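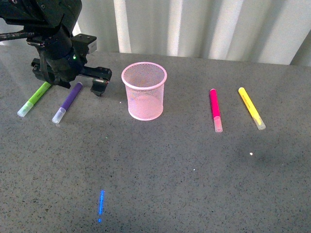 Marker pens on the table

**Saturday talk, Groststead library: "How I learned to read a bus timetable and love it"**

Start slowly. Last time I rattled through the first bit and had to fill ten minutes at the end with questions about parking.

Hello everyone, thanks for coming out. I've been riding the 213 from Groststead to Brerkonier for years, and for most of that time I had no idea how the timetable worked. I just turned up and hoped! Hands up who does the same? (Wait for hands. Don't hurry them.)

So, the paper timetable. Old one first – pass the copies round now, and ask for them back, they're my only set. Look at the column for ten past four. See the little "S"? I took that to mean Saturday. It means schooldays. I stood at the Pralari Road stop for the best part of an hour one August because of that S, with a frozen chicken in my bag.

Then do the bit about footnotes. There are 3 kinds on the Groststead sheet:

- letters at the top of a column (which days it runs)
- a wiggly line (the bus goes straight past that stop)
- tiny times in italics (you have to change)

Pause for groans about the wiggly line.
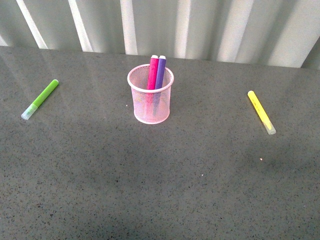

Now, the one people always ask me about is connections. If the 213 gets into Brerkonier at 16:52 and the hill bus leaves at 16:55, will it wait for you? No, it won't, unless the sheet says so in words. I've run for that bus more times than I'd like to admit, and the driver is quite within his rights to wave at me.

Read out the parish survey here: 750 forms went through doors, and the top complaint was print size, ahead of fares and even ahead of late buses. I was so pleased, I'd been moaning about the print for ages.

If time's short, skip the Sunday service and go straight to the exercise. Everyone plans a trip to the Lappalainen garden centre and back before dark, paper only, phones away. Give them eight minutes. The catch is the last bus home, which has an S on it.

Tea after. Collect the timetables BEFORE tea.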